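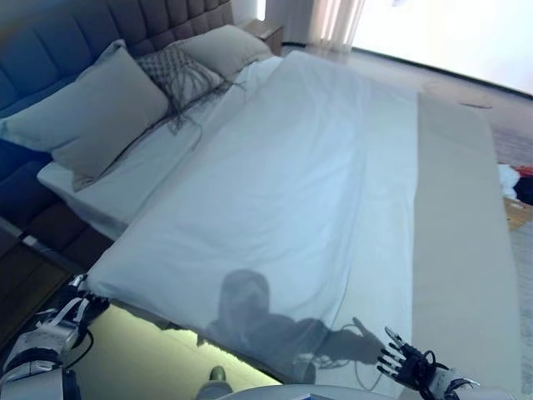

La cama Hinden con su cabecero azul pizarra, los cojines grises y la manta beige a un lado.

Cama tapizada Hinden: mi opinión después de 8 meses

Le di muchas vueltas antes de comprarla, porque el azul oscuro me daba un poco de miedo en un dormitorio con tanta luz, y al final es lo que más me gusta. El cabecero, con sus canales verticales, es cómodo para leer (¡me paso las noches ahí apoyada!) y con sábanas blancas queda precioso.

El montaje nos llevó unas 3 horas. Trae 16 tornillos y a nosotros nos faltaba uno, aunque en Surnmont lo mandaron enseguida - un detalle que agradezco. Lo peor, el polvo: se mete entre los canales y toca pasar el cepillo fino de la aspiradora con paciencia. El cojín de flecos es de Bitar y se vende aparte. Yo repetiría sin dudarlo.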